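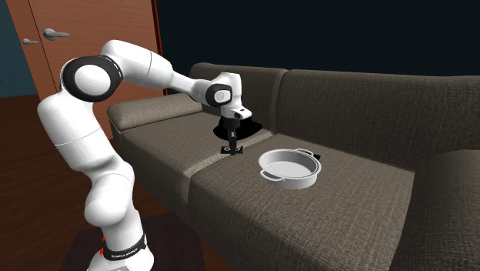 I've spent most of October arguing with myself over grippers, and I blame Kinga Sárközi for all of it. She runs the testing side at Wimell, and when I said I fancied a piece on which hand to put on which arm, she told me to stop reading brochures and come and break things in simulation. So I did! The arm is a Franka throughout, and the first job I got was a small black square pad lying flat on a sofa seat, with a two-handled pan a little way off on the next cushion. It looks like the easiest thing in the world. You bring two slim fingers straight down, you close them, you go home. Except a thin flat thing gives you almost nothing to close on, and my first go with the standard parallel jaw was, let's say, a learning experience.

We tried 3 hands in the end. The plain parallel jaw came first, then the Dreler, which has wider, softer fingertips, and last the Takács, a suction cup on a stubby wrist that I took against on sight (it looks like something for unblocking a sink). Kinga set each one off on 1,000 attempts at the pad while we went and had lunch in Grestness, and I must say that's my favourite kind of lab work.

The suction cup won, annoyingly. It got the pad 807 times. The Dreler was slower and a bit fussy about its angle, but I liked how gently it came down, and Kinga reckons a softer cushion would suit it better.

Then we moved on to the pan, and my sink plunger fell to bits. It wanted the flat bottom and kept fetching up on the rim. The parallel jaw just pinched a handle and got on with it – I may have cheered.

Kinga wants to run the pan again with the fingers coming in from the side, and she's promised me the controls for the first ten goes.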